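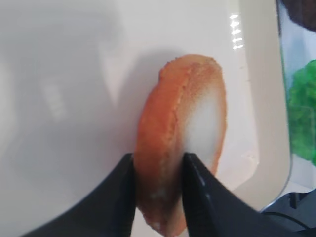

Eltosport 员工俱乐部 · 写作小组

首页 > 小组园地 > 短篇 > 末班渡船

末班渡船

我跟你讲，我这辈子干过最冲动的一件事，就是花1194块钱买了一条船。

船当然是旧的，旧到卖主自己都不好意思多说，只一个劲地拍船帮，拍得咚咚响，说你听你听，这声音多实在。我听不懂船的声音，我那时候只听得懂闹钟和老板。可是那天太阳特别好，Baladberg 的码头上晒着一排渔网，有只黄猫躺在网上打呼噜，我站在那儿，忽然就觉得自己应该有一条船。

你别笑，人是会有这种时候的。有人是突然想养狗，有人是突然想剪个短头发，我是想要船。

付完钱我才想起来问，船叫什么名字。卖主说叫 Tatlı，土耳其语，甜的意思。他说是上一个船主起的，那人在海那边住过几年，回来以后什么都往里搁两勺糖，连煮面条也搁。我问那上一个船主呢？他说不跑船了，怕晕。

一个怕晕船的人给船起名叫甜。行吧，我想，挺配我的，我也晕。

从 Baladberg 到对岸的 Somside，坐渡船要四十来分钟。我小时候每年夏天都坐，因为外婆住在 Somside。渡船是白的，栏杆刷绿漆，漆刷了一层又一层，摸上去跟橘子皮似的。船上有个小卖部，卖煮玉米、汽水，还有一种薄薄的芝麻饼，咬一口掉一身。我妈不许我在船上吃东西，说吃了要吐，我偏吃，然后果然吐，年年如此。外婆在对岸接我们，头一句话永远是："又吐啦？"然后从口袋里掏出一块姜糖，糖纸都捂软了，粘在糖上撕不下来，我就连纸一块儿含着。

外婆走了以后我们就不去 Somside 了。房子卖给了一户开修车铺的，听说把院子里的柿子树砍了，腾地方停摩托车。我听到这件事的时候正在公司食堂排队，前面的人打了一份红烧茄子，我也跟着打了一份，坐下来才发现自己根本不吃茄子。

渡船停航的消息是贴在码头售票窗上的，一张打印纸，胶带贴得歪歪扭扭，说十月起航线取消，请旅客改乘跨海大桥班车。大桥我走过，十几分钟就到，又快又稳，车上还有空调。谁还坐船呢，我自己都多少年没坐了。可是看见那张纸，我心里就是不痛快，好像有人没跟我商量就把我家的门给换了。

然后我一转身，就看见那条船，还有船上那块写着"卖"的硬纸板。

所以你看，也不能全怪我冲动。

买船容易，开船可就是另一回事了！我报了个班，学了好几个礼拜，考试那天把"左舷"和"右舷"写反了，补考才过。教我们的师傅嗓门特别大，说话像隔着一条江，他讲课的时候总爱把茶杯搁在舵轮旁边，船一歪，茶就泼，泼了他就骂茶杯。我跟他说我要自己开到 Somside 去，他上下看了我一眼，说："你先把缆绳解开再说。"

我那天确实忘了解缆绳。油门都推上去了，船在原地嗡嗡地使劲，把码头上那只黄猫吵醒了，它瞪了我半天。

真正出发是渡船开最后一班的那天傍晚。我本来计划早上走，可是早上起雾，中午发动机又不肯响，我蹲在舱里拧这个拧那个，弄得两手黑油，最后踹了一脚，它倒响了。（师傅后来说这是运气，不许我再踹。）等我解好缆绳，确认了三遍，天边已经开始发红，渡船正好在拉汽笛。

那汽笛声，跟我小时候一模一样。又长又哑，像一个感冒的人在喊你的名字。

我跟在渡船后头走。离得不敢太近，怕它的浪把我掀了，也不敢太远，因为说实话我有点怕认不得路，四面都是水，水上又没有路牌。渡船上人比我想的多，栏杆边上站满了，有举着手机拍照的，有抱着小孩的，还有一个老头儿戴着草帽，一直冲着水面挥手，也不知道是跟谁告别。有个小姑娘看见我了，指着我喊，我听不清她喊什么，就也挥挥手。她递了样东西到嘴里，嚼，饼渣让风吹得到处都是，我一下子就知道那是芝麻饼。

我那个羡慕啊。自己开船有什么好的，连个小卖部都没有！

船走到海中间的时候，我开始晕了。先是耳朵后面发凉，接着嘴里冒酸水，我心说不行，今天我是船长，船长不能吐。我就盯着渡船船尾那盏灯看，大口喘气，唱歌，什么歌都唱，儿歌、广告歌，连公司年会那首加油歌都唱了两遍。唱到第三遍的时候我趴到船帮上去了。

吐完以后特别清醒。风吹在脸上凉凉的，天已经是深蓝色了，Somside 的灯一盏一盏亮起来，高高低低的，沿着山坡往上爬。我认出了教堂，认出了鱼市场那个缺了一角的棚顶，再往左，本该有一棵柿子树的地方亮着一块招牌，蓝底白字，修车铺的。

我以为我会难过。我跟你说，路上我连难过的词儿都想好了。可是那块招牌亮得特别敞亮，照得半条街都是蓝的，有人推着摩托车从底下走过去，影子拖得老长。我看着看着，想的居然是，外婆以前晚上出门总嫌那条路黑，总要我给她打手电。

渡船先靠的岸。我在外头转了三圈才等到空位置，靠上去的时候咣当一声，把船帮蹭掉了一块漆，底下露出来的也是漆，绿的，橘子皮一样。

我蹲在那儿摸了好一会儿。不知道是不是当年刷渡船剩下来的油漆，叫谁拿来刷了小船，码头上的人过日子都是这么省的。我也没打算去问。

岸上的人慢慢散了，那个戴草帽的老头儿最后一个下来。他经过我旁边，看看我的船，又看看我的脸，大概我脸色还是绿的，他就站住了。

"吐啦？"他说。

我说吐了。

他在口袋里摸了半天，摸出来一颗薄荷糖，不是姜的，是那种饭馆结账送的，印着店名。我剥开放嘴里，凉得直抽气。他问我这船叫什么，我说叫 Tatlı，甜的意思。他点点头，说那你得多备点糖，然后背着手走了，鞋底在石板上嗒嗒地响，走到路灯那儿拐了个弯。

我在 Somside 住了一晚，住的是码头边上的小旅馆，60块钱一晚，被子有股太阳味。房间是7号，钥匙上拴着一个木头小鱼，尾巴让人啃过。半夜我醒了一次，推开窗户看船还在不在，在的，一晃一晃，跟渡船挨着。渡船灯全黑了，大得像一栋没人住的楼。

第二天早上我去鱼市场喝了碗汤，又去那条街走了一趟。修车铺刚开门，老板蹲在门口刷牙，问我修车啊？我说不修，我看看。他满嘴泡沫，说你随便看。院子里停着好几辆摩托车，墙角有个树桩，上头搁着一盆葱，长得挺旺。

我说你这葱不错。

他漱了口，说那个桩子底下不知道怎么回事，老往外冒芽，掐了又冒，他懒得掐了，留着，看它能长成个什么。

我弯下腰去看，葱盆后面真有一根枝子，手指头那么细，顶着五六片叶子，油亮油亮的。

回去的路上又是大风，我又吐了，这回没唱歌。船上备了一袋姜糖，是在 Somside 的杂货店买的，老板娘给我称的时候多抓了一把。糖纸还是那种，捂一捂就粘，撕不下来。

联系写作小组：请到俱乐部前台留言 | © Eltosport 员工俱乐部，作品版权归作者所有 | 返回顶部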